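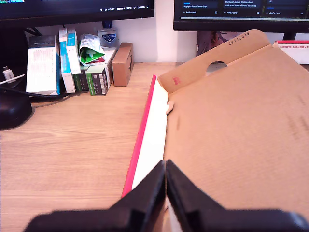 Desk clear-out, a thread (1/8)

Right, I've got a free afternoon and far too many boxes. Starting with the cardboard. The mailer lying open on the desk can go flat in the recycling.

2/ The boxes lined up along the wall are staying for now. I want to go through the packets one by one and check the dates.

3/ On to the red shoebox. Nike Court Royale, 7.5. Good solid box - would do nicely for cables and old receipts.

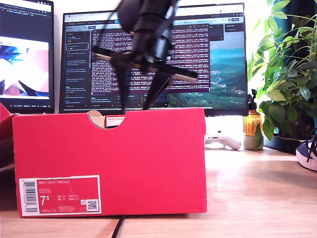

Last edited: April 15, 2021

4/ Someone asked about the desk. It's the Murkden one from Gorwood, had it about 20 months and I'd buy it again. Light wood does show every crumb though!

5/ Amber pump bottle is hand cream from Endar. It lives by the screen or I forget to use it.

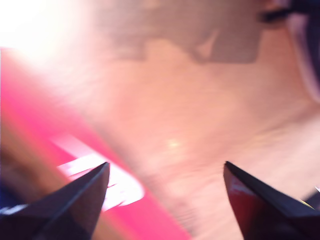

Pink blur, mid-tidy

6/ Taking a tea break. 101 unread emails and I'm sorting cardboard.

7/ Back again. The plant stays where it is in the corner, it likes it there. Trainers are going back in the hall.
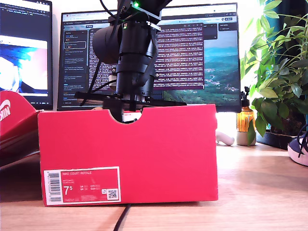

Photo: Mtshali

8/ Shoebox is keeping its spot by the monitors. Going to put a label on the end - any tips for ones that peel off cleanly?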